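Friday, day off, and I have decided today is the day I finally learn to fold clothes properly. All of them. Thread incoming!

Some background: I own 20 T-shirts and one drawer that closes if you lean on it. For years my system was "push." Push has limits.

I went down a rabbit hole of folding videos last night. One of them had 873 comments, and a good chunk of them were people arguing about sleeves. Sleeves! I read way too many and I have opinions now.

Opinion number one: do it on a table. I always folded on the bed and everything came out lumpy. A hard flat surface changes the whole job, because you can press a crease and it stays pressed.

Opinion number two: shorts are the best place to start. No sleeves, no collar, no buttons down the front. Grab the waistband end, lay them out, one leg over the other, smooth, fold up. So satisfying.

Table time, navy shorts first in line

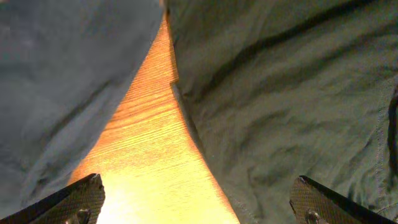
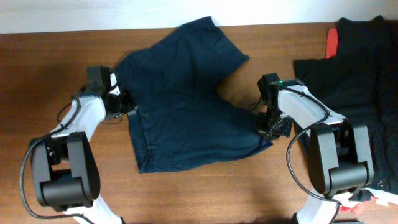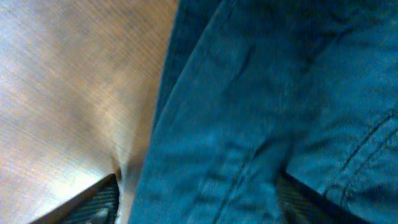

OK so the trick I love most is smoothing from the middle out toward the edges, with a flat palm, before you make any fold at all. It takes maybe five seconds and the fold comes out so much crisper.

Second trick: go with the seams. They're already straight lines! Somebody sewed them in for you! Line up the side seams and the rest of the leg follows along.

Third trick, from that giant comment section: fold to the height of your drawer and stand everything up like books. I measured mine with a Skimby mailing box because I couldn't find the tape measure. Shorts are half a box. T-shirts are a bit over half.

I can see every shirt I own at once. I found a green one I last wore in July and had fully given up on. Welcome back, buddy.

Things I still can't fold: fitted sheets, anything with a hood, and one very slippery tank top that slides open the second I let go. If you've got a method for the tank top, please, I'm listening.

Also trying a Tridik divider in the sock drawer. Jury's out. The socks look great but I keep putting them back in the wrong slot.

Someone asked if I iron first. I do not. Warm out of the dryer, quick shake, flat hand. That's it.

Next up is the linen closet, so if I go quiet, send snacks. And tell me your sleeve position, in or across the back? I'm across the back and I've only felt this way for one day but I feel it strongly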